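Chapter 8
Exit Slips and Other Short Checks

At the end of a lesson, most teachers have a feeling about how it went. The feeling usually comes from the few students who spoke. A short written check gives you something from every student in the room, including the ones who sat through the whole period without raising a hand.

This chapter covers the exit slip, the entry question, and the midpoint check. All three are ungraded, and all three should fit into less than five minutes of class time. Longer quizzes and unit tests are taken up in the next chapter.

By the end of the chapter you should be able to write a usable slip question, sort a set of slips quickly, and decide what to change in the next lesson.

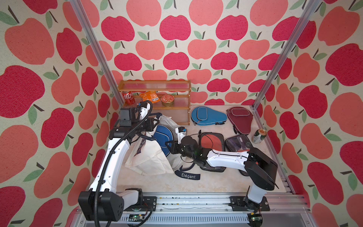
Figure 8.1. Shelf with a can, a snack bag, and a round tin; two paddle cases on the floor.

What a slip can tell you

Consuelo Carretero taught middle school science for many years before she began training new teachers. In June she went back through a full year of slips from her own classroom, 1,022 in all. She found that 78 of them were blank or said only "I get it." When she looked at the questions she had asked on those days, most could be answered with a yes or a no. "Do you understand density?" was one. A week later she had asked, "Why does a steel ship float when a steel bolt sinks?" and every slip had at least a sentence on it.

A slip can show you whether students can use an idea right after meeting it. It can't tell you whether they will remember it next month. Keep that limit in mind when you read a good set.

Terms used in this chapter

Exit slip: one question, answered in writing, handed in at the door.
Entry question: one question on earlier work, answered in the first minutes of class.
Midpoint check: a pause during the lesson in which students write, then compare with a partner.
Sort: a fast reading of slips into piles, with no marks given.
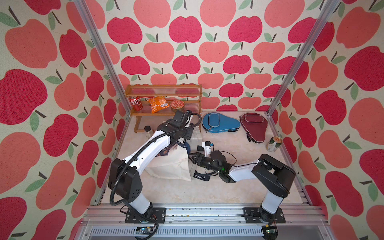

Writing the question

Start with the lesson goal and ask for one piece of it. If the goal has two parts, pick the part you are less sure about. A good slip question has these features:

It can be answered in one to three sentences, or with a single worked problem.
A student who missed the point will give a different answer from one who got it.
The wording matches the words used in class.

Trinidad Requena, who teaches fourth grade math, writes her slip question before she plans the rest of the lesson. Alcides Paiva does it the other way around and writes his during lunch, once he has seen how the morning group did. Either order can work — the thing to avoid is making one up as the bell rings.

Sorting the slips

Read each slip once and put it in one of three piles: has it, nearly has it, does not have it yet. Do not stop to write comments. If you can't place a slip in a few seconds, put it in the middle pile and move on.

Then look at the size of the piles. A large third pile means reteaching the idea to the whole class, preferably with a different example. A small one means a short group meeting while the others work. Names matter only at this second stage. 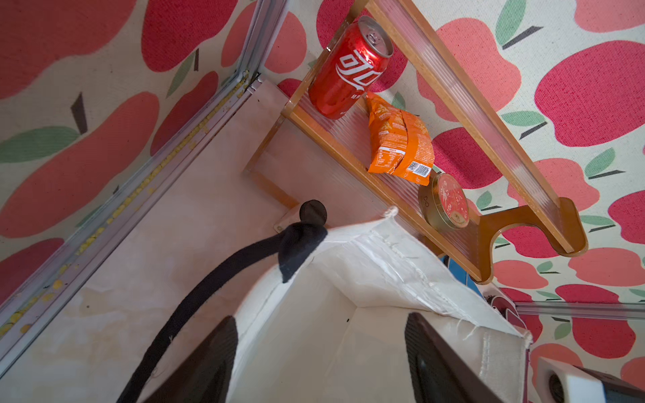
Before you read on

Think of a lesson you have taught or watched recently. Write down its goal in one sentence, then write two possible slip questions for it. Keep them nearby. You will revise both after Section 8.2.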